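The home robot that lost its way among the dark tiles

By Digby Mudgway

I've been following the Emudik home helper project since March, mostly because I like robots and partly because Mingxuan Kang answers her messages at silly hours. So when she wrote to say the team had halted all doorway runs in their simulator, I called her up right away. Something had gone wrong, and it had gone wrong over and over again!

The short version is that the robot kept losing track of where it was. The team runs it through a simulated apartment called Zollus before any real machine gets to roll around a real home, and one of the regular jobs is simple enough on paper: get from the tiled part of the apartment, through a doorway, into the room with the pink sofa, then go stand by the little side table. They queued up 300 runs overnight. In 19 of them the robot ended up pushing against a door frame with its wheels still turning, fully convinced it was already in the next room.
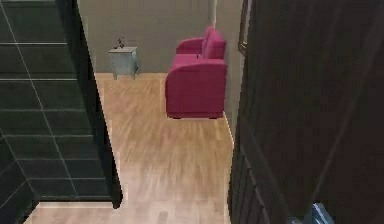 Now, a simulated door frame doesn't get hurt, and neither does anybody's shin. But Mingxuan was pretty firm with me that this counts as a safety fault and got logged as one. A machine that thinks it's in open space when it's leaning on something solid will keep pushing, and the bump check that should have cut the motors was waiting for the position estimate to agree with it (I asked her to repeat that part, and yes, I had it right). In the worst run it pushed for 30 seconds before the timer shut the whole thing down.

Zeyu Feng was the one who dug through the logs. He told me he spent the first morning blaming the wheels, then the doorway, then an update to the physics settings that Shengli Dong had put in, which Shengli took very well, considering. None of it held up. They rolled the update back, ran the same job again and got the same stuck robot.

What finally gave it away was the tile. The robot works out how far it has moved partly by tracking features in its camera view, and dark tiles with pale lines between them look an awful lot like more dark tiles with pale lines between them. Every so often the tracker would grab one line, lose it, and pick up the next one along as if it were the same. That's one whole tile of error in a blink. Do it a few times on the way to a doorway and you're headed for the frame, cheerful as anything.
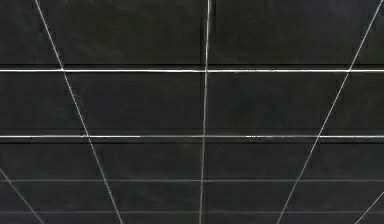 What happens next

The bump check has been changed already. It now cuts the motors by itself, no agreement needed, and Shiyu Wan has been running that version against walls and door frames on purpose, which sounds like the most fun job in the building. The line tracking will take longer. The team wants the robot to lean more on its wheel readings whenever the view gets too repetitive, and there's a disagreement going on over how much more. Zeyu says a lot. Shengli says wheels slip and Zeyu knows it.

Doorway runs stay off until the new tracker gets through 9 nights in a row without a single stuck robot. I've asked Mingxuan to let me know when they start counting, and I'll post an update here once she does.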